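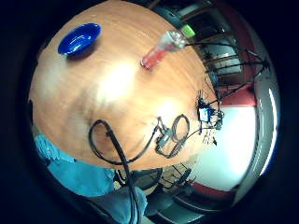

Ifeoma Bako wrote after the November open night that she liked the glove demonstration but couldn't follow what the cube was for, and that by the time someone explained it the next group was already coming in. She asked whether we could put the steps in writing for other groups planning one. We have done that below.

Running a glove and cube table at an open day
Kelutholm Robotics Group, updated 25 January 2022

What you need
A table with a clear working area at least 300 mm in from the edge
Sensor gloves, with their cable and box
Marker cube
A plastic bowl and a bottle with a coloured drink in it
A laptop with the recording software already installed
Spare cable ties and a roll of gaffer tape

Before the doors open
Set the room up an hour ahead. Put the laptop at the far end of the table and run its lead away from where visitors will stand. Lay the glove cable out in a loose loop so the wearer can lift both hands to chest height without dragging anything. Tape down whatever crosses the floor.

Start the software and run one full calibration before anyone arrives. At Nalladari we left this until the first group was seated, and Asabe Anozie had to fill in with a talk on grippers while it loaded.

Step 1. Fit the gloves
Seat the wearer first, then connect the cable. Do up the wrist last. Long sleeves should sit clear of the sensors on the backs of the fingers — push them up a little if they are in the way.

Step 2. Show the cube
Have the wearer hold the cube in front of the chest and turn it slowly. Explain that each black and white square is a code the cameras can recognise, and that this is how the software works out where the cube is and which way it is facing. Say it while the cube is moving. Keep fingers off the faces as much as you can.

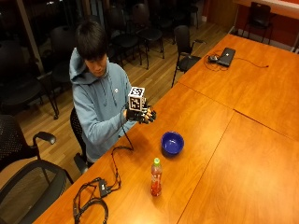
Step 2: looking over the marker cube with the gloves on.

Step 3. Move to everyday objects
Put the cube aside and go on to the bowl and the bottle. Ask the wearer to pick up the bottle, hold it over the bowl and set it down again. Leave the cap on. If tracking drops out, go back to the cube and recalibrate; it takes 2 minutes on our laptop, longer on the old one.

Step 4. Questions
Allow as long for questions as for the demonstration. People mostly want to know how the recordings get used to teach a robot arm, so have one short clip ready to play.

Packing up
Unplug at the box, never by pulling on the glove. Coil the cables loosely and wipe the gloves before they go back in the case. Save the session files under the name of the venue.

Zainab Adeleke has the booking sheet for the cube and gloves. The next loan is to Suko, and they are due back the week after.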